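Roswitha Kaufmann does her folding at the kitchen table, after breakfast and before the mail comes. She has sorted secondhand clothes for the Vurnley winter swap for 12 years, and in July, when most people aren't thinking about sweaters, her hallway is already full of bags.

"It has to be July," she said. "If I wait until fall I have 300 pieces and no place to sit."

The swap began as a rack outside the library. It now fills two rooms of the old Clarka shoe store, and Kaufmann handles everything with a sleeve. Coats go to a neighbor with a bigger basement.

She learned to fold at Ulska, a dry cleaner that closed long ago, where she worked the counter from the age of 19. Cotton shirts were folded on a board. Knits were folded by hand, and she was slow at them.

"My boss could do a cardigan while she talked on the phone. I had to put my tongue between my teeth."

### Fleece

Fleece is what she gets asked about most. It doesn't hold a crease like cotton does, and a stack of it will lean over and slide off a shelf. Her answer is to stop trying for a flat square. She lays the garment face down, brings the sleeves in across the back, and folds it up from the hem into a thick bundle.

"People press on it. They lean on it with both hands. You can lean all day, it comes back up. Let it be fat."

She works on top of a quilted gray cloth with stars on it, and she likes having some padding under her hands. On bare wood, she said, a slippery lining moves around while you're trying to get the sleeves straight. Cream and white pieces get done first, when her hands are clean and the coffee is still on the counter.
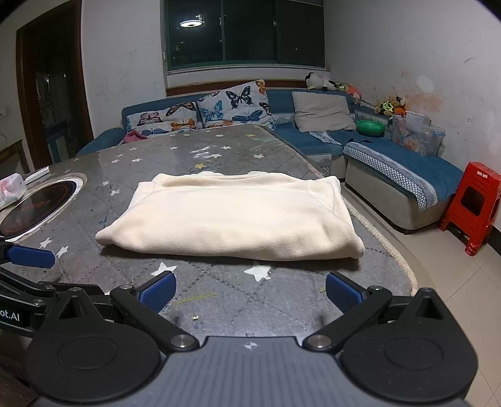
### Storing it

Folded pieces go into cardboard cartons from Fujimoto, the grocery on her corner, which saves her the ones that held paper towels. She puts the heavy things at the bottom and writes the size on two sides. She doesn't use vacuum bags anymore. She tried them for 2 winters and didn't like how the fleece looked when it came out.

"Flat and sad. I had to hang every one of them in the bathroom."

Last year's swap took in 58 children's jackets and more adult sweaters than she cared to write down. What's left at the end goes back into her cartons, or to a shelter if they have room for it.

I asked whether she folds her own clothes this way.

"My own are on a chair," she said, and went to get another bag from the hallway — this one was all scarves, and she wasn't pleased about it.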